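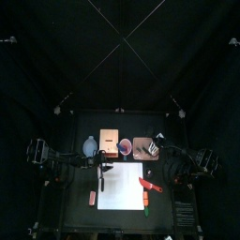
Meireles to move its parts warehouse to Livier in January

Meireles, the maker of small workshop equipment, will move its parts warehouse from Grosik to a larger building in Livier in January, the company told customers this week.

The new site has room for 1000 pallets. The Grosik building holds 400, and the company has been renting overflow space nearby for the past two winters. That lease will not be renewed.

Heloísa Holanda, who runs distribution at Meireles, said orders will keep shipping during the move, but customers should expect delays of up to four working days.

"We are moving the slow items first and the spare parts people order every day last," Holanda said. "If you know you need belts or filters for the winter, order them before the holidays."

The pickup counter in Grosik will close at noon on the last working day of December. A counter in Livier will open two weeks later, with hours from 7 a.m. to 3 p.m. Customers who collect their own orders will need to bring a printed or emailed order number, as they do now.

Meireles employs 110 people at the two Grosik addresses. All of them have been offered jobs in Livier, and the company will run a morning and evening bus between the towns for the first year. Holanda said most of the staff had accepted, though a few on the night shift were still deciding.

The freight company Amisent will handle the move and will also take over regional deliveries from the new building. Its trucks will use the ring road entrance on the north side of the site. Livier residents had asked that heavy traffic stay off the school road, and the town made this a condition of the permit.

Returns should be sent to Grosik until the end of December. Packages that arrive there afterward will be forwarded for three months. The phone numbers for parts and service are staying the same.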